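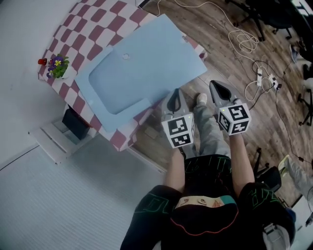 工单 194:万用表测喷油脉宽读数乱跳
产品:Plasano 汽车万用表(带感应夹)
提交人:Maksym Vakulenko
状态:已解决

2019-10-24 上午

你们好!我这块 Plasano 用了快两年,一直挺满意的,这礼拜突然跟我闹脾气。车是一辆老四缸,客户说怠速抖,我想着先看看喷油脉宽,结果屏幕上的毫秒数跳得根本没法看,一会儿正常,一会儿直接归零,再一会儿又冒出个 37(怠速哪来的 37 毫秒啊,发动机早淹了)。

先说说我自己试过的:
电池换了新的,没变化。
表笔两头短接测电阻,数值很稳,晃线也不跳。
直流电压对着电瓶测,跟我另外一块旧表对得上。
四个缸的喷油嘴插头挨个测,都乱跳,所以我觉得不是某一个喷油嘴的毛病。

转速那一档也怪。感应夹夹在一缸高压线上,发动机听着就是正常怠速,表上给我显示 2,000 还多,拔下来重插一次又掉一半。手册翻了两遍,只写了“请正确连接”,唉,我也想正确连接呀!

中午

Despina Radonjić(技术支持)回复:
Maksym 您好,电阻和电压都正常的话,表本身多半没事。麻烦您看三个地方:一、黑表笔搭在哪儿;二、测脉宽的时候感应夹是不是还插在表上;三、夹子上的箭头朝哪边。另外转速档有“单次/双次点火”的选择,您那辆车是分电器还是双缸共用线圈?

下午

Despina 你好,被你问住了。黑表笔我夹在气门室盖的螺丝上,图方便嘛。感应夹……嗯,一直插着没拔,线就搭在高压线旁边。箭头我压根没注意过夹子上还有箭头,拿手电照了半天才找到,朝着线圈,应该朝火花塞对吧?车是双缸共用线圈的,点火选项我没动过,还是分电器那一档。

刚才照你说的改了一遍:感应夹拔掉,黑表笔直接上电瓶负极。脉宽马上就老实多了,偶尔还跳一下,但至少能读。然后把点火选项换过来,箭头也掉了个头,转速这下跟仪表盘差不多了。

还剩一个小问题:油门一踩,脉宽还是会闪一下零。这个正常吗?

傍晚

Despina Radonjić 回复:
松油门的时候断油,显示零是正常的。如果是踩下去的瞬间闪零,请看一下触发极性,按住“±”键两秒可以切换,喷油嘴要选负触发。还有,红表笔如果用的是 Bilyk 那种细背刺针,有时候会接触不好,往里再送一点。

晚上

果然是背刺针!针尖有点弯,进去以后没顶到端子。换了一根直的,极性也改成负的,踩油门脉宽一路往上走,松开归零,漂亮。

顺手把那台车的毛病也找着了,跟表没关系,是进气管后面一截真空管裂了,藏在支架底下,不拆根本看不见。换好以后怠速稳稳当当。

两个小建议,你们看着办:感应夹上的箭头能不能印大点,最好涂个颜色,修车的手一油什么都看不清;还有点火选项关机以后会跳回默认,我今天关了两回机就重设了两回,能记住就好了。

Despina Radonjić 回复:
箭头的事我转给产品组的 Petro Mykhailiuk 了。点火选项可以保存:设好之后长按 HOLD,听到两声提示音再关机。备用感应夹和背刺针 Kemer 仓库都有货,需要的话在这张工单里回一句,24 小时内发出。

Maksym:
试了,两声,记住了!感应夹先不用,背刺针给我来两根吧,地址还是上次那个。谢谢啦,工单可以关了。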